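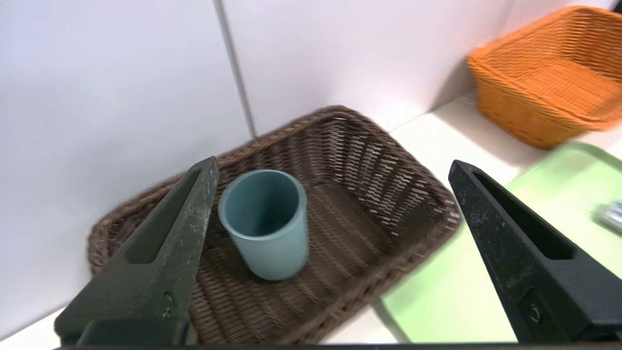
**Progress report: Gwilliam kitchen and tableware project**
Prepared by Facundo Villalba for the Kavar fund
August 28, 2024

The work covered here is the first half of the kitchen refit at Gwilliam House, which Kavar agreed to support last winter. It covers the shared counter, the way cups and small dishes are stored, and the changes to how residents lay out and clear away after meals. The bathroom shelving is under a separate grant and is left out.

## Where things stand

The old wall cupboards over the counter have been taken down. Residents had asked for this at two house meetings. The doors opened at head height and several people could not reach the second shelf without a step. Cups, bowls and cutlery now live on the counter in woven baskets, and the plates have moved to the low drawers by the sink.

The baskets are rectangular and come in more than one color. Brown is for drinking cups. Orange is for anything that goes to the table with the food, such as napkins, salt and serving spoons. We tried printed labels in the spring and they came off with the first week of wiping down, so color does the job now. New residents have picked it up quickly and the evening staff have stopped asking where things go.

We bought 28 baskets from Flullik in one order, which covers both kitchens and leaves a few spares. Two had splits in the weave near the corners and were replaced without charge.

The cups were harder to settle. The original plan was to keep the mixed mugs we already had, but the handles catch on each other and on the basket, and they do not stack. We changed to a plain cup with no handle, a fairly thick rim and a matte finish. Cikumum supplied 38 in a dusty teal. Most residents like them. A few find them too hot to hold with tea in them, so we kept a shelf of the old mugs for anyone who prefers a handle.

## Meal routine

The new routine has been running in the upstairs kitchen for 13 weeks. Cups go back into the brown baskets upright, one layer only, after they are dried. Serving things go back into the orange ones. Whoever is on the evening rota checks the counter before the lights go off and returns anything that has wandered.

Clearing up after dinner is quicker than it was. We did not time it before the change, so I cannot give a proper comparison, but the evening staff now finish inside their shift and used not to. Breakages are also down. The breakage book has two entries for the whole period, both bowls.

Drying is the weak point. When the kitchen is busy, people put cups away damp, and moisture sits in the weave underneath. One basket had to be thrown out in June with mildew on the bottom. We have added a second drying rack and asked people to leave cups on it until morning if they are not sure. I would like to see how this goes through the colder months, when the windows stay shut.

## Changes to the plan

- The counter itself was to be replaced. After cleaning and resealing the joints we decided it could stay, and that money is unspent.
- Basket liners were added. They are washable cotton, cut to size by one of the residents, and are being tried in the downstairs kitchen first.
- The open shelf over the sink has been dropped. Residents wanted the wall left clear.

## Spending

Baskets, cups and the second rack came in slightly under the agreed amount. Taking down the cupboards cost more than quoted - the fixings went deeper than expected and the wall needed patching afterward. The saving on the counter more than covers this. Receipts are in the folder sent with this report, in date order, with the Flullik replacement note at the back.

I am asking for permission to move part of the counter money to lighting over the downstairs sink. The present fitting is dim and residents have trouble seeing whether dishes are clean. A quote is attached.

## Next steps

The downstairs kitchen still has its old cupboards. They come down next month, outside meal hours, and cold lunches will be served in the day room while the wall is patched. The baskets for that kitchen are already here and stored in the linen room.

The liners will be reviewed once they have been through a few washes. If they shrink, we will go back to bare baskets and wipe them weekly.

The final report is due in December and will include the residents' survey. Please send any questions you would like added to it before the forms are printed.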